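Letters From Denmark's Neutral Years Go Online
Apr 9, 2019

A collection of 3,854 letters written by merchant sailors and their families between 1914 and 1918 can now be read online. The letters were kept by the Bevside shipping office, which stayed open through the First World War even though its ships were sailing under a neutral flag.

Malou Bisgaard, who led the project, said the letters show how close the war came to people in a country that took no part in it. Crews wrote home about drifting mines, long waits for inspection in British ports and the rising price of coal. Several letters describe the loss of the steamer Biso, which sank in the North Sea with a cargo of timber.

"Most of the men did not write about politics," Bisgaard said. "They wrote about pay, food and when they might get home."

Of the letters, 937 have been translated into English so far. The rest can be viewed as scans with a short summary - the name of the writer, the port and the date where one is given.
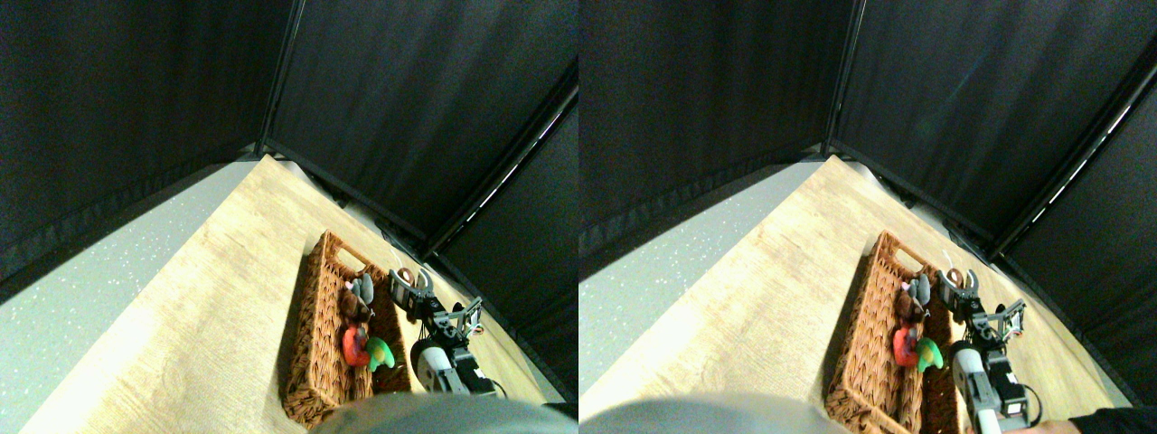 Department of Modern European History

Ívar Frandsen will give a talk on the collection in July. He will look at how neutral shipping firms dealt with the blockade and with the submarine campaign of 1917. The talk is free, but there are only 30 seats and places must be booked through the department office.

Teachers can ask for a printed set of the translated letters for classroom use.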